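**Bullville lost-and-found hits 167 items, and the town would like its hall closet back**

October 4, 2022

BULLVILLE — The town's lost-and-found, which began life as a shoebox and now occupies a closet, a shelf and most of the goodwill of the front office, will be cleared out this month. Anything still there at the end of the two weeks goes to the sale table.

Town clerk Lorna Evangelista finished the first full inventory on Friday. It runs to 167 entries and took her most of four afternoons. She had budgeted one.

The list includes 31 single gloves, a trombone mouthpiece, a set of bathroom scales, one half of a walkie-talkie pair and a wedding cake topper on which the groom has been repaired with glue. There are also nine umbrellas, all of them black, and all of them already claimed by the same man, who was allowed to take one.

"People come in and describe an umbrella to me," Evangelista said. "They describe it very well. It's an umbrella."

Small things are the hard part. Beads, earring backs, buttons and watch pins are turned in all year by people with sharper eyes than their owners, and they make up close to half the list. Most are kept in envelopes marked with the date and the street. The handwriting on the envelopes belongs to at least five people, two of whom appear to have been in a hurry.
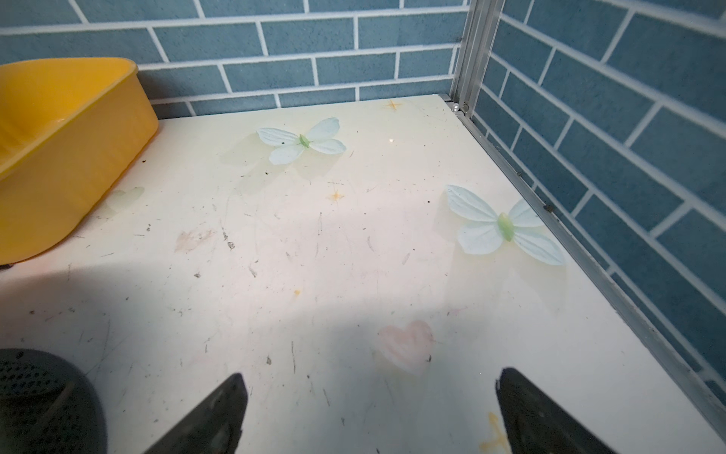 *Small round objects are easy to overlook, particularly in a corner.*

Under the current rule, adopted in May, an owner has to give a reasonable description before an item is handed over. The rule doesn't say what reasonable means. One resident recovered a brooch by drawing it on the back of a parking notice. Another was turned away after describing his lost sunglasses as "good ones."

Ainhoa Nieto of Panganiban Street has been in three times since spring to ask after a pearl earring. She has been shown four, none of them hers, and says she has started to feel she's being difficult.

"I don't want a pearl earring," she said. "I have one at home. I want the one that goes with it."

The bulkier end of the collection has its own troubles. Edgardo Estrella, who runs the hardware counter at Nidbridge and rents the town its storage shelf, said he was told in the spring that it would hold "a few coats." It now holds the coats, a folding cot, two car seats, a birdcage and a quantity of rope, string and cord that has never been sorted by length, color or apparent purpose. He has asked for his shelf back by Halloween, and has asked in writing.

Cord, for the record, is the least claimed category on the list. Evangelista's inventory gives it one line, which reads "cord, various," and she has no plans to expand on it.
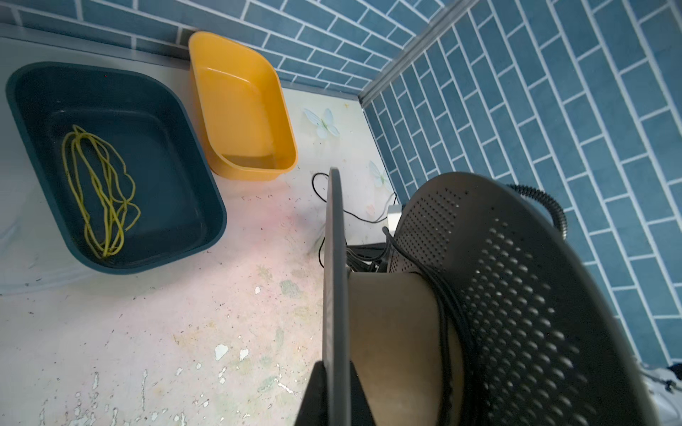 *Cord takes up little room until it is uncoiled.*

Owners can come to the front office on weekdays between 10 and 3, or on either of the next two Saturdays until noon. Proof of ownership is welcome but so far has been rare. Photographs of the owner wearing the item will be accepted. Photographs of the item on somebody else will be looked at more closely.

The sale table opens the week after. Prices start at a quarter, and gloves will be sold singly, there being no other way to do it. Proceeds go toward the library's roof, which needs $2000. Last year's bake sale raised $1000 of that, and the library is hoping the umbrellas will do their share.

Lilibeth Villanueva, who has managed the sale twice before, is asking shoppers not to turn up early and not to bring anything with them to leave behind. Last time, she said, the table ended the day with more on it than it had at the start, including a fondue set.

The trombone mouthpiece has been spoken for. The other walkie-talkie, if you have it, is asked to call the front office.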